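Stacking Cubes

Stacking cubes are small, plain, colored blocks, all the same size in a set, made for putting one on top of another. I look after the cube pages here on the Neltari toy wiki, so I get to write the long entry, and I'll warn you that I like these things a lot (more than a grown adult probably should!). The short entry just says "see Blocks," which I've always thought was a bit unfair.

What counts as a stacking cube

For this page I'm going with a fairly strict idea of it. A stacking cube has six equal sides, one solid color, and nothing that locks. No studs, no magnets, no pegs. If it clicks, it belongs on the Interlocking Bricks page. If it has letters on it, it goes under Alphabet Blocks, even though I'll admit you can stack those perfectly well and I did for years.

Painted or stained wood is the classic material. You'll also find cubes in foam, cork, rubber and hard plastic, and each of them behaves in its own way. Foam is quiet and forgiving but light enough that a sneeze can finish off a tower. Hard plastic slides. Wood sits somewhere in the middle, and a slightly rough painted surface grips better than a glossy one, so if you ever wondered why your shiny set keeps slipping, there you go.

Edges matter too. Most cubes meant for kids have rounded edges, which are kinder on hands and on floors. The trade-off is that rounding takes a little off the flat part of each face, so there's less surface for the next cube to rest on. With big cubes you'd never notice. With small ones you do notice, especially once you get past the third or fourth story.

Colors

Red, blue, yellow and green are the ones nearly every set starts with. Bigger sets add orange and purple, and then you get into the pastel stuff, which I can take or leave. The Meltance set I grew up with had 75 cubes in a cotton bag, and by the time I was in school the bag had a hole in it and the yellow ones were mostly gone. I still have the rest. They live in a cookie tin now.

Sorting is usually the first thing people do with a new set, before any building. Reds in one pile, blues in another, and so on. After that come patterns — red, blue, red, blue — and then somebody knocks it all over and you start again.

The two-cube stack

The smallest stack there is has just two cubes in it, and I think it deserves its own section. It's the first thing most kids ever build. One cube goes down, the second goes on top, and you let go. That letting go is the hard part! Little hands tend to drag the top cube along as the fingers open, and off it comes.

The top cube doesn't have to line up perfectly. As long as its middle stays over the face of the cube underneath, it'll sit there happily, a little crooked. Picture a line dropping straight down from the center of the upper cube. If that line lands inside the lower one, you have a stack. I've seen very proud builders with very crooked stacks, and they count just the same.
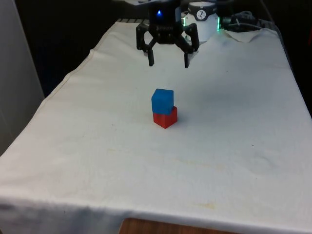
Luik left a comment on the old version of this page saying that crooked is fine for two but murder for six, and that anybody who plans to go higher should fix the second cube before touching the third. Fair point, and I've moved it up here from the comments. Small offsets add up when they all lean the same way. You can cheat by leaning the next cube back toward the other side, and that works for a while, but the tower gets that wobbly snake look and you find yourself holding your breath.

What to build on

A bare, hard, level tabletop is the easiest. Cloth is more complicated than people expect. A thin cloth pulled flat over a table is fine, and it has the nice side effect of muffling the crash. A thick or wrinkled one gives you soft spots and little ridges, and the bottom cube will rock on them. Run your palm over the cloth before you start. Carpet is hopeless for anything tall, though I've spent whole rainy afternoons trying.

Plain, pale surfaces also make bright cubes easier to find, which sounds like nothing until you're hunting for the last blue one at cleanup time.

Games

The simplest game is to take turns adding a cube until the stack falls. There's also copying: one person makes a small stack, say blue over red, and the other has to make the same thing from memory. Swapping is my favorite. You start with one color on top and have to end with it on the bottom, using one hand and moving one cube at a time. With two cubes it's over in a moment. Put more in and it gets surprisingly fussy.

The Bistesis set, which comes with 190 cubes and a folded sheet of patterns, has a whole page of copying games. I've only done the first side of the sheet.

Care

Wipe wooden cubes with a damp cloth and dry them right away. Don't soak them, the paint lifts at the corners first and then the wood swells and you've got a cube that isn't quite a cube anymore. Chipped ones can be sanded and repainted with a toy-safe paint. Let them dry all the way before they go back in the bag, or they stick together (I have a red and a green that are now basically married).

See also: Alphabet Blocks, Interlocking Bricks, Nesting Cups, Cookie Tins as Storage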